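The Robot That Will Tidy Your Shelf, for a Monthly Fee

By the automation columnist, Batthorpe Business Weekly

Friday, May 24, 2019

Every spring somebody tries to sell small shops a pair of arms. This year it is Asitz, which has a package called the Ollitz, and the offer landed in my inbox three times before I agreed to read it. Two arms, a booth, software, setup, and a support line, all for $1217 a month on a contract that runs through next August at the earliest. There is also a setup charge of $3000, which you find on the second page of the quote.

The pitch goes after people who pack small goods by hand. Soap makers, gift box sellers, people who put little bottles into little trays and ship them with a ribbon. I know that trade a bit. My family ran a candle and bath counter in Batthorpe for 14 years, and I packed plenty of baskets at the kitchen table. So I wanted to like this thing.

I don't, or not yet, and my trouble starts with what the company chooses to sell. The sales page talks about "a second pair of hands." Hands are cheap to promise. What a packing bench needs is somebody who notices that a cap is cross-threaded, that a label went on crooked, that the supplier switched to a slicker bottle without telling anyone. When I asked how the Ollitz deals with a new bottle shape, the written reply said the system "adapts with additional demonstrations." I asked who gives the demonstrations. You do, or they do it for you at an hourly rate that wasn't in the quote.

Then look at the job itself. A wicker tray, some bottles of different sizes, a place for each. It is about as friendly a task as you could pick. The tray is split into compartments, the walls are plain, and there is no tape gun or half-eaten sandwich to get in the way.

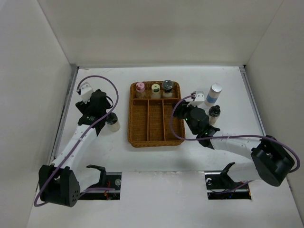

Two arms and a divided wicker tray, with three capped vials in the back row and more bottles standing on the table.

My old bench never looked like that on any day of its life. It had tissue paper on it, and shears, and a phone that rang. Asitz would say the booth comes with the package, and so it does. But a booth takes floor space, and in a small shop floor space is rent. A person can pack a basket on top of a chest freezer.

The company's best argument is patience. Arms don't get bored in December, and they don't mind doing the same tray all afternoon. Fair enough. I'd take that argument more seriously with a number behind it. I asked for trays per hour, with mistakes counted, on a customer's own goods. I got a brochure and an offer of a call. A rival outfit, Prieto, at least publishes a rate for its single-arm packer, and the rate is bad, and I trust Prieto a little more for printing it.

There is a trial. It lasts 10 days, and the clock starts when the crate is delivered – before anything is bolted down or taught a single bottle. Setup takes "most of a week," according to the same brochure. Do the subtraction and you have very little trial left, and a signed contract waiting at the end of it.

If Asitz wants my old neighbors on Main Street as customers, I'd suggest a few changes. Start the clock after setup. Put the teaching rate in the quote. Let the shop owner pick the basket, fill the bench with her own mismatched stock, and see how the afternoon goes. Some shops might well sign after that. I would come and watch, and I'd write it up either way.

Until then, my advice to anyone holding the quote is to read page two first, and to ask for the error rate in writing.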